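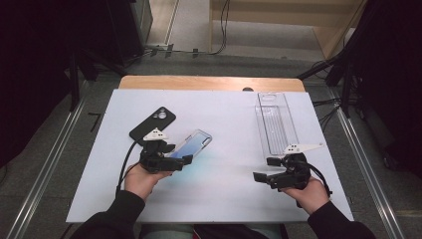
**Figure 1.** Fitting stage at a work surface: clear case, black case and clear plastic tray on a white board.

## 4. Fitting, swapping and the life of the packaging

Changing a phone case is one of the smallest maintenance jobs in a household, and we have come to think it is one of the most rewarding to study. It takes little room and almost no tools, yet it brings together a costly object, a cheap protective one and a surprising amount of packaging. In the diary phase of the Bollby study, participants described it in the same breath as sharpening a pencil or changing a pillowslip. When we looked closely at how the job was laid out, though, there was a great deal going on! Participants tended to give each item its own patch of the work surface, and the packaging got a patch as well. In Figure 1 the transparent case has the phone in it, a matte black case lies flat close by, and what appears to be the empty packaging insert has a place of its own towards the far edge of the white board. We call this arrangement a *spread*, and the rest of this section deals with what spreads look like, how long they last and where the plastic goes afterwards.

### 4.1 The spread

The diary phase covered 34 households and produced 2862 entries, of which 325 concerned phone cases or screen covers. We had expected far fewer. Cases were bought to replace cracked or yellowed ones, to match a new handset, to suit a season (several entries from October mention a grippier case for cold hands) and quite often for the plain pleasure of a change of colour. One participant wrote that a new case "is the nearest thing to a new phone that I can get for the price of lunch," and we were delighted by how many entries said something close to it.

A spread needs a flat surface and a bit of elbow room. Kitchen tables were the favourite, followed by desks and, for a hardy minority, the arm of the couch. Many participants put something down first: a tea towel, a tray, a placemat, a cutting board turned over to its clean side. The reasons they gave varied. Some were worried about grit scratching the back of the phone. Others simply liked to see small dark things against a pale background, and this second reason matters more than it may sound. A black case on a dark tabletop is easy to find but hard to read. The camera opening, the button covers and the lip around the screen all blend together, and it takes a moment of turning the thing over to work out which way is up. On a white surface the outline is plain from the start, and the camera cutout tells you the orientation at a glance.

Clear cases have the opposite trouble. They pick up the colour of whatever is beneath them and are best located by their bright edges. Participants who owned both kinds often complained about the clear one going missing on the table, and we lost one ourselves for most of a Wednesday afternoon while piloting the protocol. It was under a sheet of paper.

### 4.2 Rigid and flexible cases

We asked participants to sort their cases into any groups they liked. The groupings people made were wonderfully mixed. Stiffness came up most, then thickness, then a cluster of judgements about feel that we coded under the participants' own words: *grabby*, *slippy*, *chalky*, *tacky*. Colour was mentioned often but was rarely used as the first way to divide a pile.

Stiffness shapes the fitting technique. With a flexible case, participants usually seated one end and eased the other over with a thumb. With a rigid case they were more likely to start from the camera corner, for the sensible reason that the large opening weakens that corner and lets it give a little. Getting a rigid case off was the part people disliked. Entries describe fingernails, guitar picks, a butter knife wrapped in a hanky and a spouse with stronger hands. We had not planned to record any of this, and it became some of our favourite material.

There were also sharp differences in how long people were prepared to live with an imperfect fit. A case that pinched the volume button was put up with for weeks in some homes and pulled off within the hour in others. Participants who kept a spare within reach swapped sooner. Those whose spare was in a drawer in another room tended to carry on with the pinched button and grumble about it in the diary.

### 4.3 The tray

We now come to the piece of the job that interested us most. Cases are commonly sold around or inside a formed insert, a light tray of clear plastic that holds the shape of the product on the shelf. Its work is over once the case has been taken out. All the same, the tray was kept in 191 of the 325 entries, at least until the end of the day, and a good share of those trays were still in the house when we made the follow-up visit.

Participants kept trays for several reasons. The commonest was caution: the case might need to go back to the shop, and it would look better in its packaging. Close behind came a feeling that the tray was too well made to throw out. It is ribbed, it stacks, it weighs next to nothing and it has a convenient notch for a fingertip. We found trays holding paper clips, seed packets, fuses, hair elastics, watercolour pans and, in one especially tidy garage, a row of drill bits sorted by size. A participant in the Evthorpe group had lined up four of them in a bathroom drawer, and the fit was so good that we first took them for a bought organiser.

The remaining trays waited. They sat on top of microwaves and beside fruit bowls in a state that Sawatzky households called "pending," a term we have happily adopted. A pending tray is neither stored nor rubbish. It is awaiting a decision about recycling, and that decision was held up most often by a missing or unreadable resin mark. Where local rules were clear the tray moved on quickly. Where they were vague it could stay pending for months.

### 4.4 Placement during the task

Returning to the spread itself, we noticed a steady preference for putting the tray at the far side of the surface, or off to one side, and keeping the phone close to the body. Nothing in the instructions called for this. Participants explained it in terms of reach: the phone is the thing you don't want to drop, so it stays near, and the packaging can go wherever there is space. The second case, where there was one, usually ended up close to the phone. Several people liked to lay the two side by side before committing, and would line up the camera openings by eye to check that the spare was for the right model.

This last habit deserves attention from anyone who designs packaging. Model names on case boxes were described as tiny, glossy and too much alike, and a wrong purchase was usually discovered at the table, after the seal was broken. A full-size outline of the camera opening, printed on the outside of the box, would let a buyer make the same comparison in the aisle. Participants were keen on the idea when we tried it out with plain card mock-ups, and two asked to keep theirs.

### 4.5 Limits of the material

The diary entries were written after the fact and favour the swaps that people found memorable. A quick change made at a bus stop probably never reached the page. The Hirnetberg households were recruited through a repair café, and they may be fonder of keeping useful plastic than most. We also have very little on children's phones, where cases are changed by a parent as often as by the owner, and on shared handsets in workplaces. Both are taken up in the second round of diaries, along with a closer record of when a pending tray finally leaves the kitchen.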